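Rotix Shared Workshop
Safety and readiness checklist, two-arm cloth cell
Inspection date: 19/05/2020
Status: accepted with comments

Purpose of this checklist

We use this list before the cell is allowed to do cloth work without a hand on the stop button. The chore is simple for a person: take small cloths and towels from the table, fold them, put them in the basket. I was asked to inspect the safety and also to give my opinion if the machine is ready for such chore in a real home or in a small shop. I write my comments after each item. Please excuse that some of them are long.

Part 1. Before power on

1.1 Base plates of both arms tight on the front rail.
Result: OK
Comment: I tried every screw by hand key. One screw on the left side took a small turn more. Please mark the screws with paint, then next inspector sees it quickly.

1.2 Cables free in the full movement of the arm.
Result: OK, with comment
Comment: The cable at each wrist makes a loop. The loop is good for movement but a towel corner can catch in it. In a home there will be sleeves and children's fingers also. I ask for a shorter loop or a soft cover.

1.3 Control boards covered.
Result: NOT OK
Comment: The boards under the rail are open and the wires can be touched from the front. For trained staff I can accept it until the next inspection. For a kitchen or a laundry shop I can not accept it.

1.4 Items on the walls fastened.
Result: OK
Comment: The wire basket on the right wall is held with cable ties. Cable ties become old. Change them each March together with the filters.

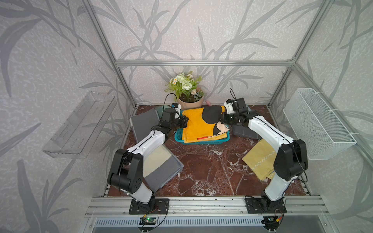 1.5 Stop button reached from the operator chair.
Result: OK
Comment: I pressed it 4 times during slow movement and both arms stopped each time. I did not hear any knock from the joints.

1.6 Operator has read the Brernari handling sheet and signed.
Result: OK
Comment: The sheet is only in small letters. A bigger print on the wall will help the evening shift.

Part 2. Handling of cloth

2.1 Gripper fingers have no sharp edge.
Result: OK
Comment: I pulled an old nylon stocking over each finger and it did not tear. This is a cheap test and I recommend it to everybody.

2.2 Gripper force limited.
Result: OK
Comment: Limit is set to 22 in the Nassar software. The manual does not explain the unit of this number, so I compared with my own finger between the tips. It is firm but it does not hurt. We need the real unit in writing.

2.3 Cloth is checked for loose threads before work.
Result: NOT OK
Comment: There is no such step in the work instruction. A plaid cloth with threads standing up should go out of the work or be trimmed with scissors. A thread which goes between finger and joint can be a small problem for a long time before somebody finds it. 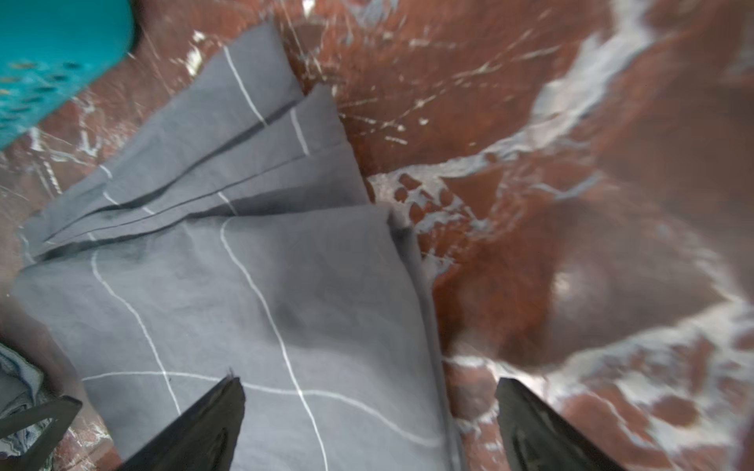 2.4 Machine can find the edge of the cloth.
Result: Partly
Comment: Here I come to the question of the chore. On a flat towel the edge is easy. When the cloth is already folded one time there are many edges on top of each other, and the fingers must take only one layer or take all of them, as the task wants. A person feels this with the skin. The arm has only its camera, and in our trials it sometimes took two layers when it needed one. It is not dangerous. But it is the reason why I write "partly".

2.5 Table surface does not disturb the camera.
Result: Partly
Comment: The marble pattern is shiny and the lamp reflects in it. I propose to move the lamp before we blame the program. Homes have shiny tables too, so later the program must also learn this.

2.6 Speed near the basket reduced.
Result: OK
Comment: Both arms can reach the same basket. The Gekari controller keeps the distance between them. I asked for 19 crossing movements and there was no contact.

Part 3. Loose objects in the work area

3.1 Only objects of the task stay in the area.
Result: NOT OK
Comment: Cleaning tools and the flower pot need a decision. If they belong to the task, write them in the task sheet. If they do not belong, take them out before start.

3.2 Thin objects are not mixed with cloth.
Result: NOT OK
Comment: A pen or similar thing in the cloth basket can roll under the finger, and ink on towels is a bad surprise for the customer.
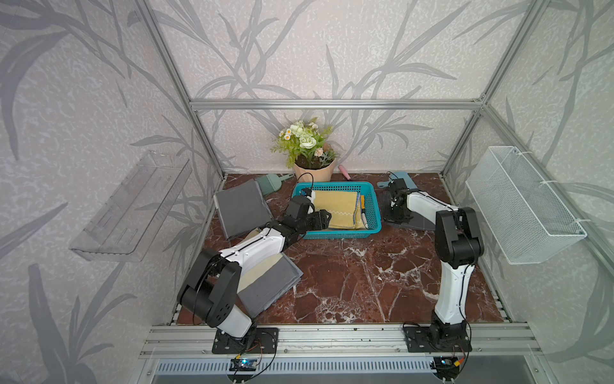
Reading time: 4 minutes

3.3 Handles do not point into the path of the arm.
Result: To be repeated
Comment: Turn the handles to the back wall and run the path one time slowly. Brush and dustpan are light, but they can be pushed against the wrist cable.

Part 4. My opinion about readiness

For a workshop with a trained person near: yes, after 1.3, 2.3, 3.1 and 3.2 are corrected.
For a small laundry shop: not yet. The fold is sometimes nice and sometimes I would do it again by hand.
For a home: no. The log shows nearly 4000 hours of arm running without injury, but always with trained people and a known table.

Next inspection: after the board covers are mounted. Please keep this paper in the cell folder.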